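Workshop notebook, April
Jar storage for dry glaze materials

Started on the glaze shelf this morning at 9:30. The old paper sacks from Haddad have been splitting at the bottom seam for months, and the talc and the whiting had mixed on the lower shelf. Swept it up with a damp cloth and threw it out. No point guessing what was in it.

Plan is to move everything we use weekly into clear jars with wide necks, and leave the bulk sacks in the back store inside lidded bins.

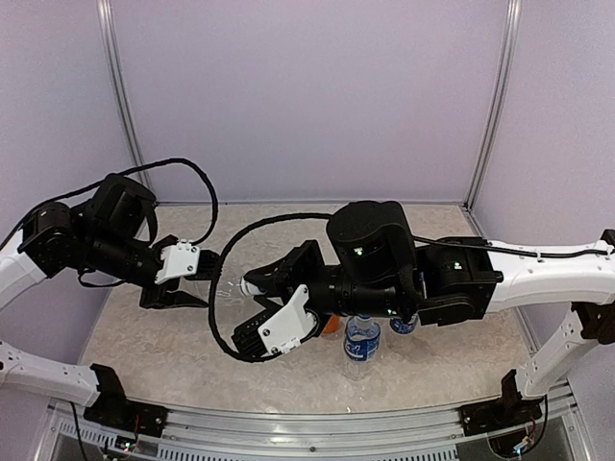 Notes by D. Randero
Studio technician, Jerkham Pottery Workshop

Weighed out 300 g of each material for the first test batch. The small scale drifts if the door is open, so I shut it and tared again between materials. Base recipe is the Lakholm clear, same as the winter card, with the feldspar from the new delivery. The old feldspar ran out halfway through the last bucket, so any change in the surface is probably down to that.

Sieved twice through the 80 mesh. A lot of grit on the first pass, mostly from the silica. Second pass clean. Let it stand over lunch and it settled hard, worse than I remember. Added a pinch of Epsom salts dissolved in warm water and stirred again. Better, still not great. Will look at it tomorrow before adding more.

Dipped 17 tiles, all from the same slab, bisque fired last week. Three second count on each. Two went in again on the top half for a double coat. Numbers are scratched on the back, list is taped inside the cupboard door. Tile 6 has a thumbprint, ignore it.

Jar notes. What I want is a neck wide enough for the big scoop, and a lip that a cloth will go over. Straight sides stack better on the shelf but the rounded ones pour with less dust. Clear walls are a must for me, I like to see the level without opening anything. Labels go on the body and also on the lid, as lids get swapped.
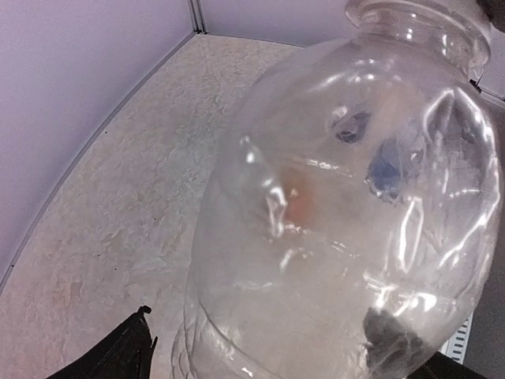
Still to do

Write the batch date on the whiting. The sack had none and Haddad could not say over the phone.

Order more silica, one sack. Check if Lakholm will still deliver with the Jerkham order or wants it separate.

Kiln is booked for the cone 6 firing, load from 4 pm. Put the double-dipped tiles on the bottom shelf with a waste tile under each.

Respirator filters are at around 2 months. Spares are in the drawer under the sink. Change them before the next mixing day.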